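Search this guide Go

Section 6 – Night driving, front lamp

1. Charge the pack first. Lamp pulls up to 14 watts.
2. Tilt lamp down 18 degrees, snug both screws. Cap speed at walking pace.
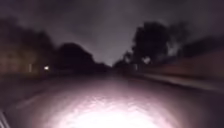

Words and build: Valdemar Brøndum, Totetti shared workshop

3. Straight paved path, no people on it. Far end stays dark – normal.

CAUTION: Lamp lights the near ground only. Keep thumb on the stop buton. 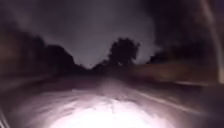

Fig. 2. Pale edge line at right, verge beyond.

4. Slow down for pale spots. Leaf or bump, cant tell at speed.

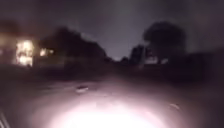
Fig. 3. Small pale marks ahead, lit window at left.

We use cookies. Accept / Settings

Comments (2)
Mererid Craddock: 18 too steep for mine, went 14
Llewellyn: which screws??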